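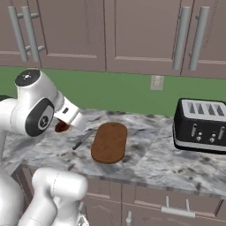

Figure 4.1 A kitchen counter in the simulator, with the arm reaching in over the marble beside a cutting board and a knife.

Chapter 4
Setting the Table Before You Move the Arm

If you have worked your way through the first three chapters, you have already made a joint turn, made it stop, and (if your class is anything like ours at Prustdale) made it swing cheerfully through a wall. Good! Everybody does that once, and it is a much happier experience on a screen than it is in the workshop. In this chapter we leave the empty grey floor behind and move into a kitchen, where there are things to bump into.

The kitchen belongs to the Dumgate project, which your group will carry on with until the end of term. Radek Lukáč built the first version for his Grade 11 robotics club, and he was fond of saying that a cluttered counter teaches more in one afternoon than a tidy one does in a month. We have kept his habit of leaving ordinary things lying about. A toaster at the right of the counter may have nothing at all to do with your task, but your program still has to know it is there, and a gripper that comes down at a careless angle will find it for you.

Have another look at Figure 4.1 before you read on, and pay particular attention to the knife. It lies on a diagonal, with its dark handle toward the front left and its blade running along the side of the board. Suppose you were asked to pick it up by the handle. Which way would you want the fingers to be facing? Would you come in from above, or from the side? Sketch your answer in your project notebook in pencil, and leave some room around it, as you will be coming back to that page more than once.

We will start with coordinate frames, meaning the simple business of deciding where "here" is. The counter has one, the gripper has one, and each object has one of its own. Ludmila Vlček's class used to label theirs in different colours, a practice we warmly recommend. After that we go on to approach paths, and then to the grasp itself.

Before you begin
Open the Dumgate kitchen and save a copy under your group's name.
Set the random seed to 3181 so that everyone's counter matches.
Set the run length to 500 steps.
Keep the speed slider at 30 per cent until you reach Section 4.3.

4.1 Where is the counter?

Put your hand flat on your desk and call the nearest left corner zero. Now describe where your pencil is to the person beside you, using only distances from that corner.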